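I gave up on the second Quintero book at page 27

I should say up front that I liked the first one. It was called Culine, after the walled city where it takes place, and I bought it at an airport for the same reason everybody buys a book at an airport. It was quick and mean and it had a rebellion in it that felt like something tired people would start. The bakers went first, then the women who ran the ferries. The heroine didn't have a gift or a birthmark. She had a key to a grain store and she was angry.

So when the sequel was announced as "the shattering conclusion" I put my name on the library list like a fool. I waited out most of August for it.

The sequel is called The Odetti Line. On page one our heroine wakes up in a cell with no memory of the last three months. I put the book down right there and made coffee. I have now read so many second books that open with amnesia that I'd like somebody to show me a first book that earned it. It's a way to avoid writing the part that comes after a win. Book one ended with the gates of Culine open and the council on the run. What do you do with an open gate? Who feeds people that week? I wanted to know that. Instead we get a cell, a drip of water and a guard with kind eyes.

The guard is called Adik. By page 10 it is clear that Adik is going to be the other boy. I don't object to a love triangle on principle - some of my favorite books have one - but I object to being able to see it coming down the hall with its boots on. He brings her an orange. He has a scar he won't discuss. She notices his hands. Her actual boyfriend, who spent the whole first book being interesting, is "somewhere to the north," and I would bet real money he's either dead or working for the council when we find him.

I promised myself I would read 50 pages of anything before quitting. I broke that promise at page 27, when an old woman in the next cell started speaking in italics. There is a prophecy now. There was no prophecy in Culine. That was the whole reason it worked! If the girl with the key was always meant to do it, then the bakers and the ferry women were just scenery, and I resent that on their behalf.

I did what I always do after quitting, which is go and read reviews to see if I'm being unfair. There are more than 1,000 of them already on the site I use, and the average is very high, and I don't believe it. A lot of them were up before the book was out. They say "devoured it in one sitting" and "my heart is in pieces," and hardly any mention a thing that happens in it. I know how advance copies work, and I know people like to be kind to a writer they've been looking forward to. Still, if your heart is in pieces you ought to be able to tell me which chapter did it.

The few low ratings were more use. A couple of readers said the middle picks up once they leave the cell. One said the boyfriend is in fact working for the council, so I'd have won my bet. Another said the prophecy is a fake, planted by the council to make the rebels wait around for a chosen one. I'll admit that one made me sit up. It's a good idea. It might even be a good enough idea to excuse the italics. But it's apparently revealed in the last two chapters, and I'm suspicious of any book that asks me to put up with 300 pages of the thing I dislike on the promise that it was only pretending.

This is my trouble with the word "conclusion" on a cover, too. Publishers put it there to tell you it's safe to start. Then a year later there's a novella about Adik's childhood, and then a "new cycle set in the world of Culine," and you find out that the conclusion was more of a rest stop. I noticed that the last page of The Odetti Line (yes, I looked) has a ship on the horizon. Nobody puts a ship on the horizon for no reason.

My copy goes back to the library tomorrow so the next person on the list can have a go. I've started rereading the first one instead, a chapter at a time after dinner, and the ferry scene is still as good as I remembered. 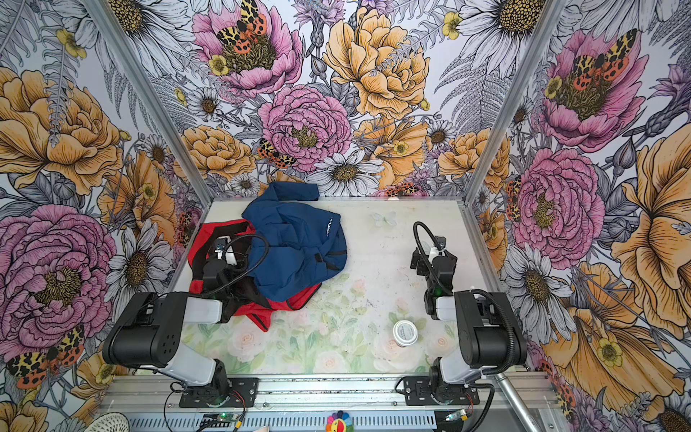
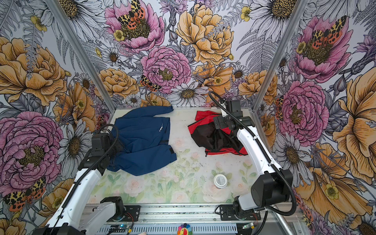

One comment so far, from a reader who finished it: you quit too early, and you're wrong about Adik. The orange matters later on. I agree about the amnesia, it's lazy, but the fake prophecy isn't only in the last two chapters, there are hints in the cell if you look at what the old woman gets wrong about the ferries. Go back and read page 31. If you still hate it after that, fine, I'll leave you alone.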